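Can anyone identify a sci-fi series from one scene?

Posted by Plurno

This has been bugging me since October. I'm after a space series, probably late 70s, that I saw as a repeat at my nan's. The bit I remember is an old admiral playing chess with a prisoner through a hatch in a door, and when he loses he lets the prisoner go. The music was all organ. I've been through an episode list with 1,296 entries on it and got nowhere – my brother says I dreamt it.

The admiral had a huge grey moustache and a very posh voice, if that helps. I don't think it was dubbed, but I wouldn't swear to it.

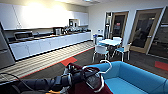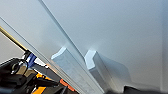
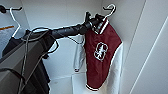
Brøndum reckons it's The Prillden Run, which had two series and then vanished. The chess game is in the last episode of series 2, and the admiral is played by Villads Thoroddsen, who did his own English lines (so you're right, no dubbing). He was mostly a stage actor and turned up in loads of things for five minutes at a time. The organ music is definitely that one! One thing though, the prisoner doesn't go free. He gets moved to another ship, and I think the repeats trimmed that part.

Posted by Brøndum

Sokau

No idea sorry, but my dad loved anything with spaceships so I'll ask him. Could it be a film?

Plurno

It's Prillden! I looked up Thoroddsen and that's the moustache. Thank you so much Brøndum, my brother has been told. Does anyone know if it ever came out on disc, or is it just old tapes?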